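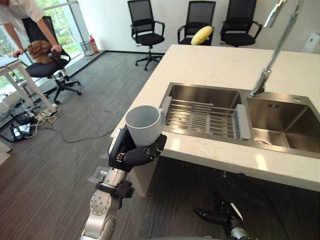
White mug at the sink, with the drying rack across the left basin. Green trees in the window behind.

Kitchen Corner, Killine House
Gallery page 4: The sink side
Text by Orest Bilyk

Welcome to the fourth page of our house gallery. The earlier pages showed the entrance, the long room and the stairs. Now we come to the kitchen corner, which many people asked me about after the move. It is a small place and it shares the room with our office chairs, so I would call it a corner and leave the word kitchen for something bigger. Still, I think it is the part of the house where I have spent the most thought, and for this reason the notes on this page are longer than usual.

About the counter

The countertop is white with a thin gray marble pattern. We had a long discussion before we chose it. Miroslava Symonenko wanted a dark one, and she had good arguments: coffee does not show so much, and it looks serious. I wanted white. In the old office we had a brown counter and in the evening I could never see if it was clean or only looked clean. With the white one I see every tea drop, and I wipe it. The gray lines are faint and they are kind to small crumbs, so it is still possible to live with it.

The counter was delivered in November, in rain, and it waited two nights in the corridor wrapped in blankets. One of these blankets was mine, and it came home with a smell of glue that has not left it completely.

About the sink

Two square basins, stainless steel. I know that for an office of our size one basin would be enough. But I grew up in an apartment where the sink was so small that a soup plate had to be washed standing on its edge, and I promised myself something better. The sink cost 336 dollars and the faucet was 139 on top of this. Some colleagues thought the faucet was the better purchase. It is tall and it pulls down, so a big pot or a flower vase goes under it without any fight.

We use the right basin for washing and the left one for drying. This was not a rule in the beginning. It came slowly, after we bought the rack.

About the rack

It lies directly over the left basin, from one side to the other, with gray plastic ends that hold it in place. The water falls down into the sink and the counter stays free. Before this we had a plastic tray which collected a little lake under the cups, and the lake had to be carried to the sink every afternoon with great care. I do not miss it.

The bars are parallel, so plates can lean and glasses can stand upside down. Small spoons are a difficulty. They fall between the bars and you hear them land in the basin. Miroslava bought a narrow cup for the spoons, and when it is in its place everything is fine. If you find it in the cupboard, please take it out again.

If you need the left basin for washing something large, lift the rack with both hands and put it on a towel. Do not slide it. The steel bars are hard and I do not want to learn if the counter can be scratched.

About the mugs

Our everyday mugs are white, ceramic, without any text. In the first year each person brought a mug from home and we had a very colorful shelf: castles, cats, a bank that does not exist anymore. It was charming, but some people could never find theirs, and they drank from glasses and burned their fingers. So we ordered a set of white ones from Flamard, and the personal mugs moved to the upper shelf, where they are still welcome.

The white mugs are a good size for Brukia tea, which we buy in the large bags. One bag makes a full mug and not more. I have seen people try for a second mug with the same bag and the result was warm water with a memory.

After you drink, please rinse the mug immediately. Tea leaves a brown ring after one hour, and this ring is much stronger than it looks. For old rings I use baking soda and a wet sponge: a small spoon of soda, a few drops of water, two minutes of patience, and then I rub in circles. The inside comes back white. I put the mug on the rack with the open side down and the handle turned to the outside, so the next person can take it without touching the others.

About the chairs

People who visit us often ask why the office chairs are so close to the sink. The answer is that the room has one good window, and we wanted both the desks and the kitchen to have light from it. The black mesh chairs stand along the white wall when they are not needed. One has a yellow cushion, an oval one, and it makes this wall much more friendly. The mesh is practical near a kitchen corner. Crumbs fall through it to the floor, and the floor we can sweep.

The plush bear in the picture is brown and he sits in an office chair like everybody else. His fur keeps dust, so he gets a brush now and then.

The fire extinguisher has its place on the floor near the window, with a small mesh wastebasket next to it. Please leave free space in front of the extinguisher. Food waste should not go in the mesh basket. Tea bags are food waste, also when they are dry.

What it cost

I was asked to write this down for others who are planning something similar. All the work for the sink side, without the countertop, came to 648 dollars. In this sum are the sink, the faucet, the rack, the pipes below and the man who connected them. He worked from 8 in the morning until lunch and was very polite about our old pipes, which had been repaired with tape by a previous tenant. The countertop was a separate bill, paid by the house, and I do not know the final price.

If I could do it again, I would ask for one more electric socket on the left end of the counter. The kettle and the toaster do not like each other and they must take turns. I would also choose a softer light for the evening. A white counter and a strong lamp together are hard for tired eyes.

Small things still open

The sponge has no good home. It lies now beside the faucet, and each person moves it to another side.

The towel hook on the cabinet is loose. Miroslava has the correct screw and will bring it.

We would like a plant near the window, a simple one that forgives vacations. If you have a cutting, leave it on the counter with your name.

Next page: the bookshelves and the reading table.
Previous page: the stairs.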